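4.3 Recording a demonstration by remote control

This section covers recording pick-and-place demonstrations with the Vetent hand controller. For demonstrations in which the operator moves the arm directly, see 4.2. Complete the joint check in 3.6 before the first recording of each shift.

Before you start

1. Set the mode switch on the Bukus control box to TEACH. The status light changes from white to amber.
2. Connect the hand controller to port 2 and wait for the double tone.
3. Place the task objects on the table within reach of the arm. Leave clear space between neighboring objects so that the open fingers can pass on either side.
4. Open a new session and enter the task name. Use the same wording for every recording of a task, for example "take lemon out of colander".

CAUTION: Keep hands and sleeves outside the reach of the arm while the enable grip is held. Release the grip before moving any object on the table.

Recording

5. Press and hold the enable grip. The arm follows the controller from this point.
6. Press REC once. Recording starts after the tone.
7. Move the open gripper over the object and lower it straight down. With a bowl, colander or other raised rim, descend inside the rim and keep the fingers clear of the handles.
8. Close the gripper with the trigger. Stop squeezing when the force bar reaches 42. Soft toys and thin plastic are marked by higher values.
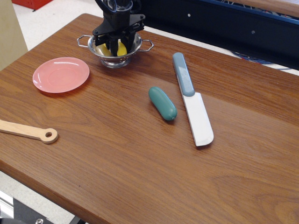

Why does the arm stop following when the controller is moved quickly?
The control box limits hand speed to 230 mm per second in TEACH mode. Above that speed it holds the last position until the controller slows down -- release the enable grip, wait for the amber light to stop flashing, and squeeze again to continue.

9. Lift the object clear of the rim before moving sideways.
10. Lower the object at the target position, open the gripper, and raise the arm to the start height.
11. Press REC again to stop. Choose KEEP or DISCARD on the screen.

NOTE: Discard any recording in which the object was dropped or the grip was corrected by hand. Pauses of a few seconds are acceptable and are trimmed on export.

12. Return the objects to the table in a different arrangement and repeat from step 5. The Canton training profile requires 48 kept recordings per task before export is enabled.

If the gripper closes off-center on two recordings in a row, stop and repeat the finger alignment in 3.4. Replacement finger pads are ordered from Ostrowski under the part number printed inside the box lid.

Section revised 24/05/2021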